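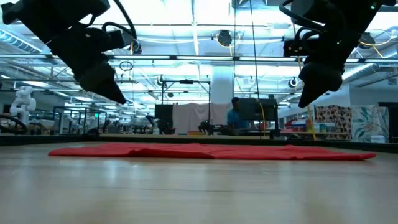

Mesa de madera clara con un paño rojo extendido.

Cómo solicitar información sobre un contrato adjudicado por el Ayuntamiento de Stallthorpe

Toda persona mayor de edad, residente o no en el municipio, puede solicitar copia del expediente de una licitación ya adjudicada. No es necesario acreditar un interés particular. El procedimiento es gratuito, salvo los gastos de reproducción que se indican más adelante.

1. Identifique el expediente

Consulte el registro público de contratos y anote el número de expediente, el objeto y el nombre del adjudicatario. El registro contiene 3,720 entradas, de las cuales 1,287 incluyen ya la documentación completa en formato digital. Si el contrato figura entre estas últimas, puede descargarla sin presentar solicitud.

2. Redacte la solicitud

Indique su nombre completo, una dirección de notificación y los documentos que desea obtener: pliegos, actas de valoración, ofertas o modificaciones posteriores. Las peticiones genéricas – por ejemplo, «todos los contratos de obras» – serán devueltas para su subsanación.

3. Presente el escrito

La solicitud puede entregarse en el registro general, en la oficina de distrito de Drokstead o por vía electrónica. Conserve el resguardo con la fecha de entrada, que determina el inicio del plazo de respuesta.

4. Reciba la documentación

Se facilitarán sin coste hasta 300 páginas en papel. A partir de ese límite se aplicará la tasa vigente. Los datos personales y los secretos comerciales aparecerán tachados, con mención del motivo.

5. Reclame en caso de denegación

Contra la negativa expresa o la falta de respuesta cabe reclamación ante la Unidad de Transparencia, cuya responsable es Štefánia Dvořáček. El escrito deberá acompañarse de copia de la solicitud inicial y del resguardo.

Las solicitudes presentadas en la segunda quincena de diciembre se tramitarán a partir del primer día hábil de enero.

Última actualización: 2023-04-22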